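Progress report to the Bhardwaj Fund
Community kitchen and evening meals, Tarnunville
Second reporting period
Prepared by Sang-wook Gil, project coordinator

Dear members of the fund,

With this report I inform you of the work in the second period of the grant. The first report was mainly about the lease and the permits, so I will not repeat these matters. The lease is signed and both permits are valid until the end of the grant.

1. Meals served

In this period we served 683 evening meals. In the first period the number was 315. The growth came mostly after we moved the serving time from five o'clock to half past six. Many people in the Pleltholm part of town work at the packing plant and their bus arrives after six, so before the change they found the door already closed. I should have asked about the bus earlier.

The menu is simple. We cook one soup, one main dish with rice or potatoes, and fruit. On two evenings we ran out of the main dish and gave a second soup instead. Since then we keep frozen beans and stock for such evenings.

2. The cooking course

The course for new residents has 11 regular participants. We planned for eight, and therefore the group is sometimes divided, with one half cooking and the other half doing the shopping and the price comparison. The lessons are held in English, but the recipe sheets are written with very short sentences. Participants told us that they use the sheets also for learning the names of measures, such as cup, tablespoon and pound, which are not familiar to everybody.

The lesson about washing vegetables and keeping raw meat apart took two evenings in place of one. Several participants had questions about how long rice can be kept, and we thought it better to answer them fully and move the baking lesson to the next period.

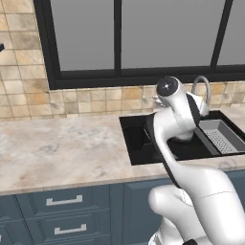 Fotini Alexiou wrote to us after the second of these evenings that she would like the food safety part to come first in every new course, before any cooking, and to be repeated shortly in the middle. She also asked that the sheet about cooling and storing should be larger, in order that it can be hung on a refrigerator door. We agree with both points. The larger sheet is ready and the order of lessons will be changed from January.

3. Purchases

The equipment money was used for pots, knives, cutting boards and one chest freezer from Boltar. The freezer was delivered nine days late. The company took off the delivery fee because of this, and with the saved amount we bought a second set of food containers with lids. All receipts are in the folder which I send separately.

We did not yet buy the large mixer. Two offers were received, but both are higher than the sum in the budget. I ask for your permission to wait until the baking lesson has been given at least one time with hand mixers. If the group can work well in this way, we would prefer to spend the money on dry goods.

4. Food supply

The bakery continues to give us bread from the same day, four evenings per week. The bread is good, but it must be used quickly. What is left after serving is sliced and frozen, and the morning group takes it for toast.
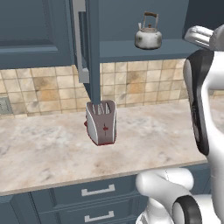
Page last changed: November 13, 2023

Vegetables are still our weak point. The farm stand closed for the season earlier than in other years, and from that week we pay shop prices for carrots, onions and cabbage. The cost of one meal became higher for this reason. We have spoken with a second grower who stores root vegetables over the winter. He can deliver every two weeks if we take not less than 40 pounds each time. We have enough dry storage for this amount, but the shelves must first be moved away from the heating pipe.

5. Difficulties

Three matters did not go as planned.

The sign at the street side is too small and in the dark it cannot be read. New guests often go to the wrong door. A lamp was ordered.

The registration form asked for too much. Some guests did not want to write their address and went home without eating. We took the address question out, and now we ask only for the first name and for food allergies. This means that we cannot give you the table of guests by neighborhood, as was written in the agreement. I hope you can accept the number of meals in place of it.

The dish washing after the evening meal takes longer than we calculated. The building must be locked at nine, and on full evenings the last pots are finished a few minutes before. We will try to wash the large pots during the serving time.

6. Plan for the next period

Start the new course with the food safety lesson first.
Hold the baking lesson that was moved.
Move the shelves and begin with the winter deliveries.
Print the recipe sheets in larger letters.
Send you a corrected budget line for vegetables.

The corrected budget line needs your approval before we can sign with the grower. If you have questions about the receipts or about the change in the registration form, please write to me at the project office, and I will answer within the same week.

With respect,
Sang-wook Gil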